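trarnach-teleop

Hello! These are my scripts for driving the Trarnach arm from a game controller and saving what it does, one episode at a time. I started them at Imesberg and Sille Arnardóttir rewrote the planner, so the tidy bits are hers.

Getting going: start the driver, wait for "ready" in the log, then run teleop.py. The control loop is set to 40 Hz. You can drop it to 20 if your laptop struggles (mine does!), but grasps get a bit jerky.

The sample set has 300 episodes, mostly lifting and shifting boxes. Keep the terminal where you can see it while you drive. 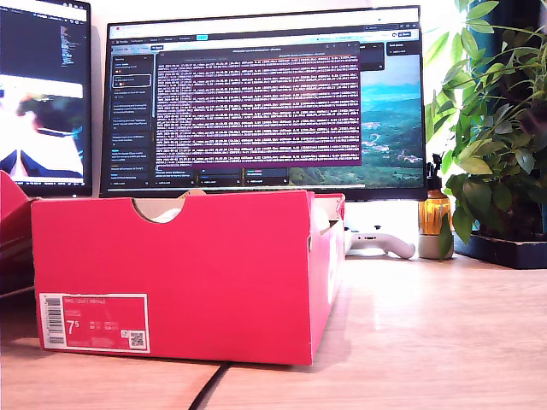 If the timestamps stop moving, let go of the sticks and restart the driver before you try anything else. Yareli Cárdenas is looking into that one, see issue 704.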